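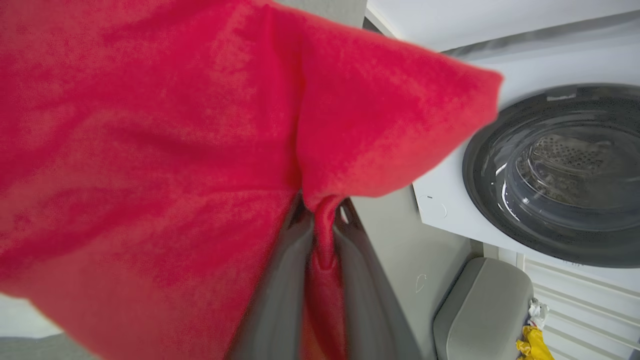

Can a machine do the laundry yet?
Workshop and Household Tips, updated 3 February 2026

Short answer: parts of it. Loading a front loader is within reach of a two-finger gripper. Sorting, stain treatment and folding are still slow enough that most homes will do them by hand.

Cloth is hard for a machine to handle. A mug keeps its shape when it is picked up and a towel does not, so the arm has to work out where the edges went after every grasp. Refugio Chávez logged 186 single-towel loads at the Cuautle test laundry in May. Three ended with fabric caught in the door seal. The median load took 20 seconds per towel.

If you are setting up an arm for this job, or comparing services such as Matgate that offer one:

Pinch fleece and microfiber near a corner. A grip in the middle leaves long tails that drag on the rim.

Load one piece at a time. Two damp towels stick together and the gripper will not feel the difference.

Open the door fully before the arm starts. Most current arms can pull a door open but lose their aim if it swings back.

Keep bags, gloves and loose rags off the floor near the machine. Vision software confuses them with dropped laundry.

Run a hand around the gasket before pressing start. Leopoldo Meléndez still does this on every cycle, automated or otherwise.

Wash reds separately. Color sorting works under even light and fails in a dim utility room.

Unloading is worse than loading. Wet items wrap around each other and pull out as one mass. Plan to do that step yourself.

Next page: wiping down counters and shop benches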